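Filed under: Sport > Fans' guides > Tickets and qualifying

How to read a qualifying table without being fooled

Every selection season the press releases arrive, and every one says an athlete has "all but qualified". I have learned to distrust those words. Before you book a flight to watch someone compete, do a bit of checking.

Start with the entry rules for the event itself. Ignore the team website and find the document that sets out how many places there are and how many each country can hold. In the Helberg Open, which I use for practice because its rules are short, there are 61 places in the judo draw and no more than 5 for any one country. An athlete ranked in the top 61 can still stay at home.

Next, strike out the names that can't count. Work down the list and cross off everyone beyond a country's limit, then move the rest up. It's dull work and takes an evening the first time. Newspapers rarely bother, so their "current position" is often wrong by several places.

Then look at the points. Say your athlete has 1,733 and the last qualifier has fewer. Fine, but when do those points run out? Many rankings drop results after a year. If 700 of them came from one good weekend last November, they may vanish before the closing date. I'd want to see the total without them.

Be wary of invited places too. Organisers like to announce these with a new logo and a handshake, and the small print often says the place belongs to the country and can be handed to somebody else. The Stimitz Cup did this two years running.

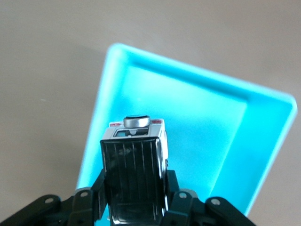
Last, check whether the national body has its own trial. Some do, some say they don't and then hold one anyway. A qualifying mark gets an athlete considered – it doesn't put them on the plane.

If all of that holds up, book something you can cancel. I still wouldn't pay for the hotel until the entry list is out, and even then I'd look at it again the night before it closes, as late withdrawals move people up as well as out.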